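Drurkeck open house: a long drive to look at dishes
2022-08-08
Filed under: Visits, Tableware

I went to the Drurkeck open house because a reader had written in twice to tell me it would change how I felt about stoneware in soft colors. It is 184 miles from my door. I feel the same as I did before, though I have a few more notes.

Drurkeck is a tableware wholesaler that has been trying since June to become a place where regular people come and buy dishes. The building is a former carpet warehouse with a loading dock on one side and a new glass door on the other, and the open house was in the half with the glass door. Parking was free. Admission was 6 dollars, which they take off your bill if you buy something, and which they keep if you have eyes and a cupboard that is already full.

The tour starts with a talk. Ours was given by Hanna Prokopenko, who runs the showroom and was a good deal more candid than the brochure. The brochure says the Jimine line was "born from the quiet of morning." Prokopenko said it came from a supplier who had leftover glaze in green and gray and offered a discount on it. I liked her right away.

After that we were let loose on the shelves. Jimine is the pale range: plates, bowls, a couple of mugs, serving pieces. Stetsiuk is the heavier one, dark brown with a speckle, and it looks like every restaurant that opened near me in the last few years. Clorico is the line they are proudest of and it had its own room, with its own lighting, and I would ask anyone thinking of buying Clorico to carry a piece out of that room first. I took a dinner plate over to the window. It went from a deep warm blue to something like an old bath mat. The man next to me did the same thing and put his back.

Prices were on little cards in a gray typeface that I had to bend down to read. A Clorico place setting is 60 dollars. I asked whether that included the mug and was told the mug was "a companion piece." So, no.

The part I had driven for was the back room, where they let you set a table and use the stuff. I have been saying for years that dishes should be sold this way. You can't tell a thing about a serving dish from a shelf. You need to know if it tips when you scrape at it with a spoon and how much of the table it eats up, and you need to see it next to the ugly bottles and jars that live on a real table.

Credit where it's due, they had put out some ugly bottles. Traian Mihăilă, who looks after the back room, told me the stylist they hired for the launch wanted linen and olive branches and that he lost patience with it. His view is that people who come in have ketchup at home. I agree with him completely. It did more for my opinion of the place than the talk, the brochure and the free coffee together.

What the ketchup also did was show the colors up a little. Mint green and lavender-gray are pleasant enough next to each other. Add one red bottle and the red is all you see, and the plate under it starts to look like something from a clinic. Maybe that wouldn't bother you. At my house there is always a red bottle.

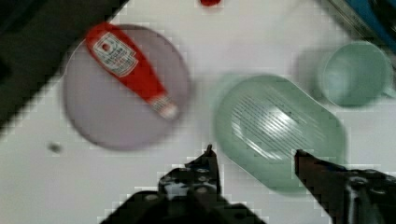

I asked Mihăilă how the glaze holds up to steel flatware and he said "very well," and then, when I kept looking at him, "you'll see some gray marks on the lighter ones, they come off with a paste." They sell the paste. I bought none. I've owned pale plates before and I know how that goes: you clean the marks off carefully for a month, and after that you own plates with marks.

The bigger serving dishes I have my doubts about too. An oval is a nice shape for a fish and an awkward one for nearly everything else, and it takes the space of two plates when you set it at an angle, as everyone in our group seemed to. Anything with ridges or texture on the inside I want to see after a lasagna. I said so. Prokopenko wrote it down, or wrote something down.

The mugs I'd consider. The green one is a decent color, and plain, and a plain mug is getting harder to find than it should be. I would want to drink out of it for a week before saying more than that, and they won't lend you one. I asked.

There was a seconds table by the exit and this is where I'd send you if you insist on going. It had more than 3 dozen pieces when I arrived and a lot fewer by the time I left. Most of the flaws were small, a pinhole or a thin patch of glaze on the foot. Stetsiuk bowls were going at half the card price and I came close to buying two. Then I thought about the dark brown stack already in my kitchen and got back in the car.

Practical stuff. The restroom is through the warehouse side and you have to ask. Coffee is free, weak, and served in paper cups, at a dish company. They don't ship seconds. The next open house hasn't been announced, and the mailing list sign-up wants your phone number, which I left blank, and it let me through anyway.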